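Bench notebook, Hungate
August, late afternoon

Kettle is on, so I shall write this up properly while I still remember it. I spent most of the day on the question we keep coming back to over lunch, which is whether a machine with two fingers can clear a table yet in the way any of us would without thinking. I came in this morning feeling rather hopeful (I usually am in the mornings) and I am leaving a bit more thoughtful, though still fond of the whole business.

Where we stand with the log. The Pirnstead set now has 2,121 tries in it, all crockery and small things on tables, and Sotelo would like 4,000 before they look at any of it seriously. I used to grumble at that figure. Having sat and read back through a good many of the notes today, I have come round to it, as there are such a lot of ways for a cup to be awkward! Tall ones, squat ones, ones with a lid wider than the body, ones that taper so the fingers want to ride up the side as they close.

Chores so far, in my own words and for anyone picking this up after me:

1. Wiping. Fine on a bare table, poor on a cloth. The cloth bunches up and the arm carries on pushing as though all were well. I think we need a way of noticing the drag, and I'd like to borrow whatever Simumside did for their folding bench before we go inventing our own.

2. Sorting cutlery. Slow but decent. Forks still get taken by the tines more than I would like. My mother would have had words.

3. Putting small things into bigger things. This is the one I care about most, because so much of tidying comes down to it: pegs in the bag, brushes in the jar, one cup inside another. The setting is the paw-print cloth over part of the wooden table, a plain white mug, and the little dark blue cup shaped like a takeaway one. What I look at is the moment the small cup is at the mouth of the mug with the fingers still on it. There is precious little room for fingers as well as cup, and from overhead they hide part of the rim you are trying to judge by. A person would simply let go a bit early and trust to luck, and I do wonder whether we ought to allow the arm the same liberty. 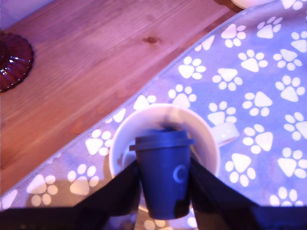
4. Hanging a tea towel on the rail. Left for another day. I moved the rail 5 cm nearer the arm and then ran out of afternoon, so please leave it where it is until I have had a go.

To do: ask Pirnstead if their notes keep lidded and open cups apart, order 2 more pairs of finger pads, and find out who has the long hex key.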